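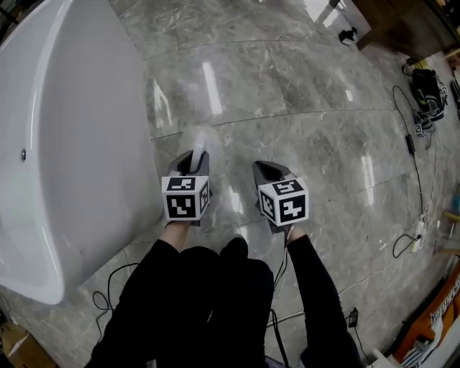 The Skorkedent is Holine's smaller freestanding tub, and I have had it in the upstairs bathroom since July. It replaced a built-in steel tub with a leaking apron. List price was 2,490, feet and waste kit included, faucet not. The shell is white, with a glossy curved rim and a small round chrome overflow on the inner wall. Against gray marble tile the white reads slightly cool, which suited us; anyone with cream fixtures should ask Holine for a color chip first.

Installation took two people 4 hours. The feet adjust from below with a 32 mm wrench, not supplied, and there is very little room to swing it once the tub is in position. Level it before connecting the waste. Polished tile gives the feet little grip, so we set each one on a dab of clear silicone.

Heat retention is fair. With the door closed I get a comfortable soak without topping up, though my old cast iron tub in the previous house did better. The overflow is quiet. Draining is slow for the last inch, and the floor of the basin could use more fall toward the waste.

Cleaning is simple on the inside. The outside near the wall is harder to reach, and dust collects there. Leave more clearance than the manual asks for.

The sheet lists a matching Ivton caddy. I returned mine: it slid on the rim.

Rating: 4 out of 5. One point off for the drain and the missing wrench.

Wellington Vieira
2/16/25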